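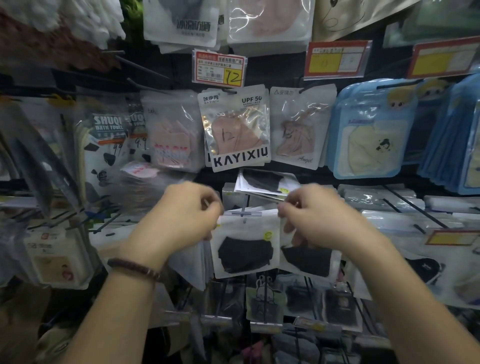 Face masks on the display wall, a couple with a round yellow sticker.

The Last Bus from Jisstead

The 246 left Jisstead at half past five and got to Tapley a little before seven. In November it was dark the whole way. I had taken it every working day for two years, and I knew where it would slow down before the driver touched the brake.

My mother had rung at lunch to say the house was sold. She said it the way she might have said the milk had gone off. A couple from the coast had bought it and they wanted to be in before Christmas. She asked if I would come and clear my room.

I said I would come that evening. Then I went back to the stockroom and priced a box of gloves, and got the price wrong, and had to do them again.

The bus was nearly full as far as the hospital. After that there was me, a boy asleep with his hood up, and a woman holding a lamp with no shade. The heater by my feet was on and the one by my head was not. We stopped at Skuden for longer than usual while the driver got out and spoke to someone in a van.

"Road's flooded at the bridge," he said when he got back in. "We'll go round by the top."

The top road went past our old school. I had not been that way since I left. The gates had been painted green and there was a light on in the hall, where people were doing some sort of dancing in their coats. Then it was fields again, and the window gave me back my own face.

I tried to think what was in the room. A desk. The bed, which was too short for me by the time I was fourteen. A tin with foreign coins in it. My father's radio, a Bimer, which had stopped working before he did and which neither of us had been willing to throw out. I thought I would take the radio. I could not think where I would put it.

The woman with the lamp got off at the farm shop. She said goodnight to the driver, and then to me, and I said it back.

My mother was at the stop in Tapley with a torch, although there are street lamps all the way to number 117 and she has lived there for more than 30 years.

"You're late," she said.

"We came by the top road."

"Did you see the school?"

"They've painted the gates."

"Green," she said. "I don't care for it."

She had already taken the curtains down. We ate soup in the kitchen with the bare window beside us, and she showed me on the back of an envelope how the new flat was laid out. She had drawn the cooker and her chair. On the shelf by the chair she had drawn a small square with a dial on it.

"That's the radio," she said. "Unless you wanted it."

I said no, she should have it, and went up to make a start on the desk.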